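Cidosik Garment Care Labels, data card

Version 11. Maintained by Sarita Katiyar and Hooman Najafi.

Cidosik is a small table of care instructions for clothes and home textiles. Each row gives the text of one care label, the fibre content as printed, and our reading of it in plain words. We made it for people who write laundry guides or who translate labels between languages.
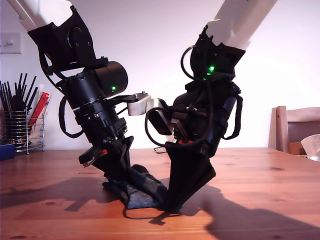
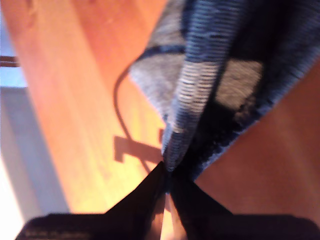
The hardest part of the table was the column called "item_type". Shops use many names for the same thing, and the labels themselves very often do not say what the thing is. We decided to keep the names general. A knit in blue, grey and white, for example, is entered as "knit, mixed colours" if the label does not tell us more, and we do not guess from the pattern if it is a scarf or a jumper. Colour matters mainly for the washing advice, so any item that has white next to a darker colour gets the value "yes" in the column "wash_separately_first".

What is in the files

labels.csv – the main table, one row for each label.
fibres.csv – list of fibre names with spelling variants. Elastane and spandex are joined here.
symbols.csv – the 14 washing symbols which we support, with short names.
notes.txt – remarks by Narendra Khurana on old labels. Please read it before you use rows marked "old".

Columns in labels.csv

label_id: text, never reused.
label_text: exactly as printed, also with the mistakes.
fibre: percentages as printed. They should make 100 but in 11 rows they do not. We left these as they are.
max_temp: in degrees Celsius, empty if the label shows only a hand wash symbol.
dry: one of line, flat, tumble_low, tumble, none.
item_type: see the remark before.
wash_separately_first: yes or no.

Known problems

Labels in which the ink was washed out are missing almost completely, so old clothes are less present than they should be. Wool is too frequent, the reason is that Ryan Lightfoot collected a big part of the first version from a knitwear shop. In the June update we corrected the drying column for viscose, which was wrong since version four. If you have an earlier copy, please take the new one.

The plain reading is our opinion and the label is always stronger.

Use

You may use the table for any purpose if you name Cidosik. Corrections go to Narendra Chauhan, please with the label_id and the full text of the label.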